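Automatizar la limpieza de oficinas: notas tras 17 semanas

20/08/2025

En Stotamura gestionamos la limpieza interior de edificios de oficinas y de un par de residencias. Llevo la parte de planificación: turnos, rutas, consumos. En March, como lo llama el contrato con Drendier, redactado en inglés, empezó la primera fase de automatización, con dos fregadoras autónomas y un módulo de asignación de tareas. Apunto lo que ha cambiado en el trabajo diario, porque en las reuniones solo se habla de metros cuadrados.

La fregadora resuelve bien los pasillos. Mapea la planta una vez, recalcula si encuentra un carro mal aparcado y vuelve sola a la base. En el edificio Teixeira cubre 484 metros cuadrados por ciclo, sin intervención salvo el cambio de agua. Esa tarea la hacía antes una persona con mopa y cubo, al final del turno y con la espalda ya cargada. En ese punto no he oído una sola queja de la plantilla.

El problema está en lo que queda fuera del mapa. La máquina necesita un margen lateral de 17 centímetros y no entra entre las patas de una silla ni en el hueco que queda junto a la pared. Los rodapiés los deja como estaban. El módulo, además, clasificaba las papeleras como «tarea residual», con un tiempo fijo por unidad, sin distinguir una de pie en mitad de un despacho de otra metida detrás del mobiliario.
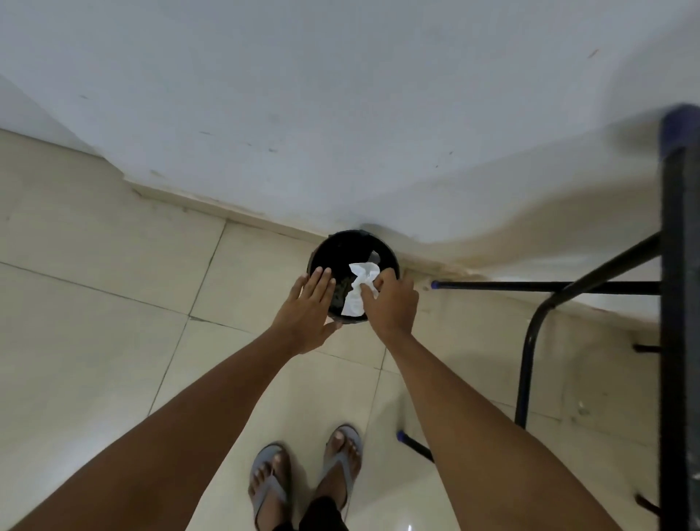 El tiempo fijo salía de una tabla del proveedor y suponía acceso frontal, papelera despejada y una sola mano. En la práctica hay que agacharse, sujetar el borde para que el recipiente no se desplace y meter la otra mano. Un recipiente ligero se vuelca con poco. Los pañuelos de papel ocupan mucho volumen y pesan casi nada, de modo que un sensor de peso tampoco sirve para decidir cuándo toca vaciar. Drendier propuso instalar sensores de nivel por ultrasonidos. Los probamos en una planta: un pañuelo arrugado cerca de la boca daba lectura de lleno con el fondo libre.

Sérgio Marinho, encargado del turno de mañana, pidió que se retirara el tiempo fijo y se midiera de nuevo con su equipo. Tardamos más de lo previsto en acordar cómo. La plantilla no quería cronómetros individuales, y me parece razonable. Al final medimos por zona y sin nombres, con el inicio y el fin registrados en el terminal de planta. La diferencia con la tabla fue suficiente para rehacer las rutas de dos edificios.

Los cambios que quedan en vigor son estos. Las fregadoras salen después del repaso manual, nunca antes, porque una mancha en el rodapié que se frota con el suelo ya fregado obliga a repetir la franja. Las zonas con mobiliario pegado a la pared llevan un coeficiente propio. El operario puede reordenar su ruta en el terminal sin pedir autorización. Esto último costó discutirlo con el proveedor, que lo consideraba una pérdida de optimización. El algoritmo sigue proponiendo un orden y el operario lo acepta o no.

En cuanto al empleo, no ha habido despidos en esta fase. Sí hay 2 personas que han pasado a mantenimiento de máquinas, con un curso de cinco días que considero corto. Aprendieron a cambiar cepillos y labios de aspiración, pero el diagnóstico de errores se quedó en leer el código de pantalla y llamar al servicio técnico. He pedido una segunda parte del curso.

El efecto menos comentado es la distribución del esfuerzo. Al desaparecer la mopa de pasillo, el turno se compone casi por completo de tareas de detalle: agacharse, apartar sillas, repasar esquinas. Caminar por un pasillo con la mopa cansaba, pero de otra manera, y servía de pausa entre despachos. Ahora alternamos tareas bajas con cristales y superficies a media altura. El módulo no contempla la postura como variable, así que esa alternancia se introduce a mano en cada ruta.

Está pendiente la prueba con Skelitz, que ofrece un planificador compatible con las mismas fregadoras y permite añadir campos propios a cada tarea. Si el campo de postura funciona sin exportar a hoja de cálculo, publicaré la configuración con las plantillas de ruta.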